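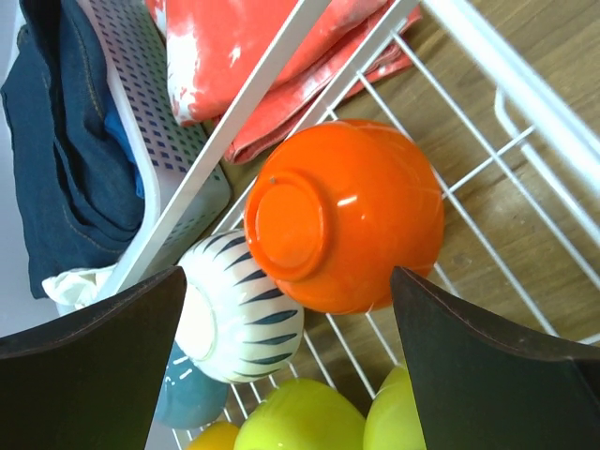

An orange bowl on a wire dish rack, seen past the fingers of an Ornar gripper.

Skaltberg opens rentals for its two-arm household work cell
March 2020

Skaltberg, the Tukusthorpe automation firm, has started taking orders for Ornar, an enclosed work table with two robot arms that companies can rent by the month. The basic rate is $1,225 a month with a three-month minimum. The first cells are due to leave the shop in April.

Ornar is aimed at firms that want to test how well a pair of arms can deal with ordinary household goods. Skaltberg expects most early customers to be makers of kitchen and laundry products, along with software teams who have control code to try and nowhere to run it. The company said it is making no claims about factory use. The arms are light, they work slowly next to an industrial arm, and the cell is meant to be attended whenever it is running.

A customer gets the table with its walls, both arms, a gripper for each, the cameras, a control computer and a set of household items to start with. Skaltberg delivers the cell, bolts it together and runs a first session with the customer's own staff. After that, support is by phone and remote login on working days. A visit from a technician costs extra unless a part has failed on its own.

"People have been asking to rent time on our in-house cell for a couple of years," said Nadhirah Majimbun, who runs the rental side at Skaltberg. "We would clear it for them, they'd come in for a few days, and then they'd want another few days. It made more sense to put one in their building."

The starter set is sold as "dishes and wash," and it is what the company uses for its own demonstrations. The dish half asks the arms to move bowls between a rack and the table, stack them and unstack them. The wash half adds cloth, which Skaltberg rates as the harder of the two. Customers can swap in their own goods at any time as long as a single item stays under the weight limit printed on the gripper.

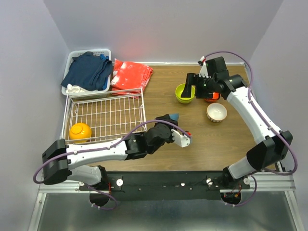

Setting up a task on Ornar begins with the operator choosing which arm owns which side. The software will let both arms cross the center line, but the default is to keep them apart, and Majimbun said most first-time users should leave it that way for at least a week. The dish task suits that split. With a yellow-orange bowl upside down in the corner of the rack on the left and the green bowls over on the right half of the table, each arm has something in its own reach and the two wrists have room to pass. Purple cables run back along both arms and are held down with white ties, a detail Skaltberg changed after early users complained that loose cables caught on the elbows.

The walls are part of the price and can't be left off. They are pale and plain so that the cameras see goods against an even background, and the same panels go to every customer. Thandeka Moodley, who handles installation for the company, said a cell in one office should see close to the same thing as a cell in another, and that lighting is the one part her team can't fully control.

"We ask for the spot away from windows," Moodley said. "They give us the spot next to the windows about half the time. Then we hang a blind and take another set of readings."

She said the floor matters too. The cell needs a level surface and a clear strip along the front, where the arm bases sit and where the operator will stand to reset the table. Power is a regular wall outlet. The control computer can go under the table or on a cart, but the emergency stop has to be mounted where the operator can hit it with either hand.

One of the first paying customers is Srisuk, which designs racks, bins and other storage goods and has had a cell on trial since the winter. Florence Melnyk, its head of product testing, said the company wanted a way to repeat the same loading pattern on a dish rack far more times than a person would put up with. Her team has logged 426 hours on the cell so far. That figure includes time spent resetting the table by hand, which she put at a bit under a third of the total.

Melnyk's report on the trial is mixed. The arms did well with rigid bowls that had a clear rim or foot ring to close on. They did less well with small, thin-walled pieces, and they had trouble with anything that had slid partly under something else. Srisuk also found that glossy finishes confused the wrist cameras under its own ceiling lights until the brightness setting was turned down. The change took a minute once support explained where to find it, Melnyk said, but it wasn't in the manual her team was given.

"I'd rent it again and I'd want a better manual," she said.

Skaltberg said a revised manual will ship with the April cells, and that Srisuk and other trial users will get a copy.

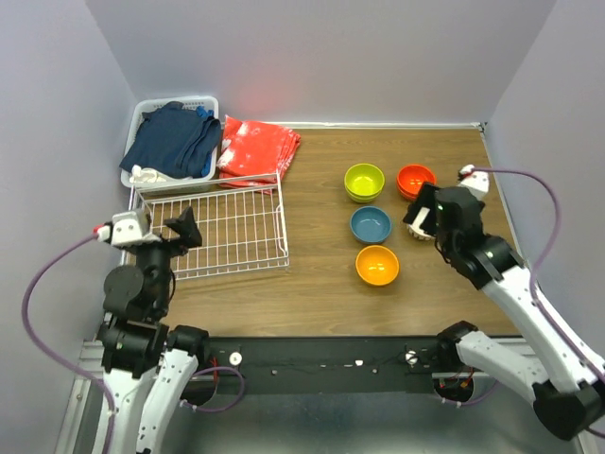
Sorting is the other task in the starter set, and it is the one Melnyk's team spent the most time on. The operator tells the software where each color belongs, and the arms are asked to keep like with like. Bowls suit the work since they nest, so a finished group takes up little more space than one piece. A layout with the lime green bowls stacked at the back, a blue bowl and a yellow-orange one nearer the front, and the red-orange ones in a stack of their own gives the right arm a lot to work around, and its gripper has to come down close to the red-orange rims to get at anything beside them. Skaltberg's advice is to leave wider gaps than seem necessary and then close them up over several runs.

Cloth is still behind. The basket of folded clothes at the back of the table in the starter layout is there for the wash tasks, and the company describes those as a beta. An arm can pick up the top piece and put it down again in a chosen area. Folding is not offered. Châu Dương, a software engineer at Skaltberg, said the team has folding routines that work on a towel laid out flat but that it didn't want to put them in a rental until they could handle a shirt that had been dropped in a heap. He wouldn't give a date.

Dương did confirm that customers keep whatever they record. Camera images and arm positions are stored on the control computer and stay with the customer when the cell goes back, on a drive that Skaltberg supplies. The company gets fault reports only, and a customer can turn those off. Support gets harder if they do, he said.

There are 47 ready-made motions in the software, from a plain straight lift to a two-handed pass in which one gripper holds a bowl while the other takes it. An operator can chain them together from a menu. Teams that write their own control code can skip the menu and send positions to the arms directly, though speed and force limits stay in place either way. Those limits are set at the arm bases and need a Skaltberg technician to change.

Wear parts are covered for the first six months. After that the renter pays for finger pads and cables, and Skaltberg pays for joints and motors. Finger pads are the part most likely to need replacing. Moodley said a pair lasted Srisuk most of the trial, and that a team working with rough pottery should expect to get less out of one.

Mitali Mondal, who buys equipment for a shared workshop in Tukusthorpe, went to see a demonstration and has put down a deposit. Her members build small kitchen devices and none of them could afford a pair of arms alone. She plans to book the cell out in half-day blocks and said the monthly rate works out if it is used four days a week.

Her main worry is the reset. The arms can clear a rack, but putting a table back exactly as it was still takes a person, and in a shared shop that person changes. Skaltberg has an overlay feature that shows the starting layout on a screen on top of the live view so that items can be lined up by eye. Mondal tried it and said it was quick for bowls – less so for the clothes basket, where matching one heap of fabric to another didn't mean much.

Renters who want to buy can put half of what they have paid toward the purchase, up to the first year. Skaltberg hasn't published a sale price and said it will quote by request. A smaller cell with one arm has been discussed, according to Majimbun, but nothing is planned for now.

Orders are open to businesses, schools and workshops. The company will deliver within a day's drive of Tukusthorpe at no charge and quotes freight for anywhere farther. Demonstrations at its shop are free and need to be booked ahead, and visitors are welcome to bring a few items of their own for the arms to try.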